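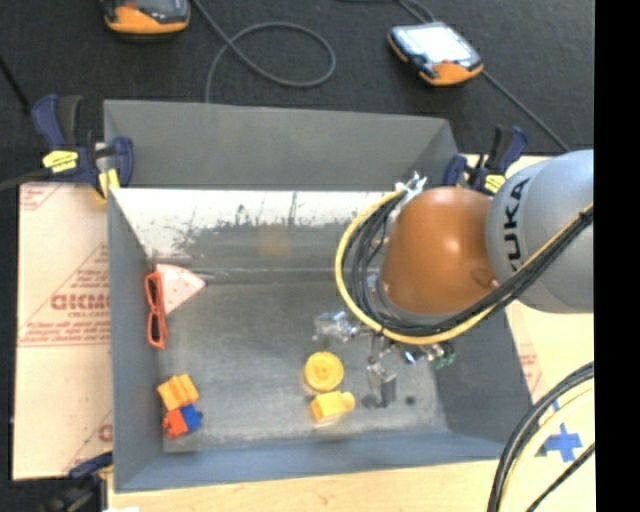

## Sorting out Gran's recipes (still)

I said in August that I'd have the whole lot typed up before the clocks went back, and I have done, wait for it, nine. Nine recipes! There are 186 cards in the tin, not counting the ones written on the backs of envelopes, so at this rate you can expect the finished book when I'm drawing my pension.

The trouble is that I keep stopping to cook them. I sat down with a cup of tea to copy out the parsley dumplings and an hour later I had flour up to my elbows and no typing done whatsoever. They were lovely though – much lighter than I remember, and I think that's down to grating the suet from frozen, which she'd underlined twice.

Her handwriting is mostly fine once you get your eye in. Her measurements are another matter. She has a "small cup" and a "good cup" and the "Collesness cup", and I only know what the last one is from Mum, who remembers a blue enamel mug that came back from a holiday there and lived in the flour bin. The mug is long gone. My best guess is that it held 100 grams of flour, give or take, because that's what makes the ginger biscuits come out as biscuits. With any more they set like roof tiles, and I do have a batch of those if anybody in Drustton needs a roof mending.

### The marmalade question

A few of you asked about the marmalade after my last post. I've now found three versions and they don't agree with each other at all. One has whisky in it, one has a pencil note saying "NO whisky, see Chambi", and the third is mostly a shopping list. Chambi was the café in Erkimthorpe where she worked before she was married, so I suppose they had opinions about it. I've written to Eliécer Guzmán, whose family had the place after that, and he very kindly sent back two pages about his mother's quince paste and not a word about oranges. I'm making the quince paste anyway.

### What I'm doing differently

I've put the cards in order of how stained they are, worst first, on the grounds that those were the ones she really used. The top one is a plain fruit loaf that's nearly see-through with butter. I'm also making myself type five cards before I'm allowed to switch the oven on, and so far I've stuck to that once.

If you've got an old family recipe for pickled pears, please do send it over. Hers stops halfway down the card at "then when they have gone the right colour", and I've been all through the tin twice looking for the other half. Mum thinks pink. My aunt says amber, and she's very firm about it, but then she's never liked pears.

Fruit loaf next time, with proper amounts.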